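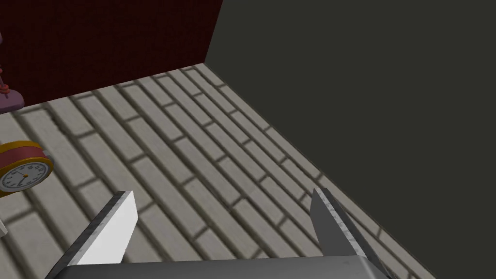
Render: an open gripper, both fingers pointing forward.

Grellamdale Recipe Cards
README, last changed 4 June 2026

Hello! I've been typing up old recipe cards from Grellamdale for longer than I'd like to admit, and this folder is where they live now. There are 1000 cards in this release, nearly all of them handwritten, mostly puddings and pickles, with a surprising number of things done to marrows.

What's in the folder

cards.csv has one row per card: an id, the title, the text of the recipe, the oven setting if there is one, and a notes column.
units.csv is my list of odd measures and what I think they mean. "A breakfast cup" was easy. "A Hồ tin" took me weeks (it's the tea tin from the old Hồ shop, and Thoa Lý still had one, bless her, so we filled it with flour and weighed it).
spelling.txt lists words I left as written. Please don't fix "vinnegar" in the main file, I like it.

How I typed them

I kept the cook's own wording and line order. Where a word beat me I put [?], and where a splash of something had eaten the ink I put [stain]. Hường Đỗ read every card after me and caught plenty of slips, mainly teaspoons that I'd turned into tablespoons. If you've made the Esten ginger cake from the February version and it blew your head off, sorry, that was me!

Oven settings are a muddle. Some cards say gas mark, some say Fahrenheit, and plenty say "a good oven" and leave you to it. I haven't converted anything. The setting column holds exactly what the card says, and if it's blank then the card was blank too.

Things to watch for

30 cards are near copies of each other, all versions of the same apple chutney. I left them all in. Mitra Tabrizi thinks I should merge them, but the differences are the fun bit – one family uses dates, another won't hear of it.

The pickling times are old and so is the advice about sealing jars. Treat those as history and look up modern guidance before you bottle anything.

Names of living people have been taken out of the notes column unless they told me they were happy to stay.

Using it

Copy it, cook from it, print it, put it in a parish newsletter. I'd love a mention of the Grellamdale cards if you publish anything. The file is UTF-8 and opens fine in Omel, though the fractions go funny if you save it back out from there, so keep a spare copy.

Still to do

Hiếu Âu has lent me a shoebox of jam cards and I've only got as far as damson. Quang Lâm is working on an index by ingredient, which will go in the next release along with the jams.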